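Saimi Tikkanen has spent eight years on adhesives for flat-pack furniture, the last two of them at Parnby. Her view of the field is plain. "Most joint failures are moisture failures," she says. "The glue gets blamed for what the board did."

Her current work compares two water-based formulas, Zenia and Kuruc, on beech and birch. Samples are conditioned at fixed humidity, bonded, and pulled apart in shear. The test series begun in April now holds 2422 joints.

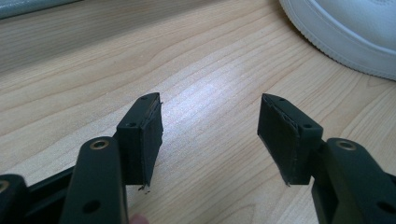
Open time is the variable she watches most closely. Zenia allows six minutes before the parts must be clamped – Kuruc allows fewer, but tolerates a wider gap. "On paper they have the same strength," Tikkanen says. "On a production line they are two different products."

She is wary of single figures on data sheets. A mean value says little about the weakest joints, and those are the ones that come back as complaints. Parnby now reports the lowest results next to the average, a practice she would like suppliers to copy.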